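The Red Ones

By the time Mariann Katona got the side door of the hall open, the rain had found its way down the back of her collar and the kettle in the club kitchen had already been claimed by the chess people. She said good evening to them all the same, because her mother had brought her up to, and carried her wet coat through to the back room where the Stiltden Robot Club met.

There were 5 of them that January, if you counted Mr Villaseñor, who was supposed to be teaching and mostly ate the biscuits. He was a dear man, with a grey moustache and a cardigan for every sort of weather, and he had talked the town into giving them 900 pounds towards the Guvdale Cup. The rules of the Cup ran to nineteen pages, but what they came down to was laundry. Your robot had to take cloths out of a basket and leave them folded on the table, and it had to do it while a lot of parents looked on.

"Blue would have been easier on the eyes," said Mariann, who had been looking at red cloth since October and had begun to see it when she shut them.

"The rules say red," said Mr Villaseñor, peacefully, through a custard cream.

So she sat down at the old Desico laptop, which needed a minute or two to collect itself, and typed in the evening's changes. She had written most of the program on the bus, in pencil, and there was a line near the end that she was rather proud of and didn't entirely trust. The others pulled their chairs up. Somebody turned off the radio. She pressed the key, sat on her hands, and watched the right arm go down to the basket.
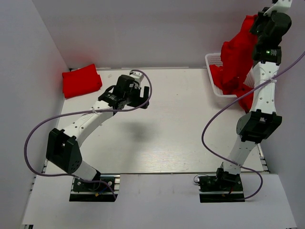 One cloth folded in the corner, and the next rising up to the right arm.

"Go on, my love," said Mr Villaseñor, and it was hard to know whether he meant her or the arm.

Mariann didn't answer. She was thinking of her grandmother in the yard at home, with a sheet held up high in one fist and her mouth full of pegs, calling for somebody to come and take the other end. There was always a moment when the sheet hung there, heavy and all in a bunch, and you had to run in under it and find a corner before the wind did. Mariann had been the one who ran. She had been six, perhaps, and quite frightened of the sheet, and so pleased afterwards that she'd gone round telling the hens.

And now the left arm was waiting over the table just as she used to, with nothing in its grip yet, and she found that she was leaning forward in her chair as if that might help it along.

"It wants to come in lower," she said.

"Then tell it so," said Mr Villaseñor, and passed her the pencil, and (which was a much greater kindness, if you knew him) the last of the biscuits.

She turned the page over and began to write. Next door one of the chess people said "check" in a very small voice, and the rain went on.

2,000 reads
2 comments
Shared 5 times

More stories
The Lamp on Chapel Steps
What Aunt Dorrie Kept
A Short Walk to the Ferry
Plums, and Other Arguments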